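Osstead Seed Swap List – README

last updated 22 November 2022

What you get
One spreadsheet, seeds.csv. 3,000 rows, one row per packet offered at the Osstead swaps. Plus notes.txt, which is mostly Italo's handwriting typed up. Sorry in advance.

Columns
packet_id – number on the corner of the envelope
crop – plain name, lower case (tomato, bean, squash etc)
variety – whatever the grower wrote. Spelling not fixed
year_saved – four digits, blank if unknown
grower_code – no names in the public file
germ_pct – germination test, blank for most
comments – free text, commas stripped out

Known problems
Pettigrew bean and Pettigrew's bean are the same thing. Will merge at some point. The Pettigrew squash is seperate, leave it alone.
40 rows have a year_saved later than the swap they were handed in at. Typing errors, not corrected yet.
Peppers: sweet and hot are mixed in the older rows. Check comments before you plant next to each other.
Anything marked "mix" – no idea. Treat as a suprise.

Germination tests
200 packets tested so far, all in August. Ten seeds per packet, damp paper towel, warm shelf, count on day seven and again on day 14. germ_pct is the day 14 count. Small seeds like lettuce got light, rest were kept dark.

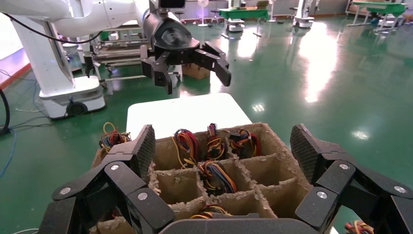 Carrots and parsnips are slow so they got 21 days, see comments. Old parsnip seed is mostly hopeless anyway – dont judge the grower by it.

Using the list
Free for home growers and seed libraries. Say where it came from. Don't sell packets off the back of it. If you make a fixed copy, send it over and it'll probably replace this one.

To do
- merge bean names
- split the peppers
- add sowing months
- type up the last box of envelopes

Questions and corrections to Italo Villa, at the swap table or by mail. Slow in spring.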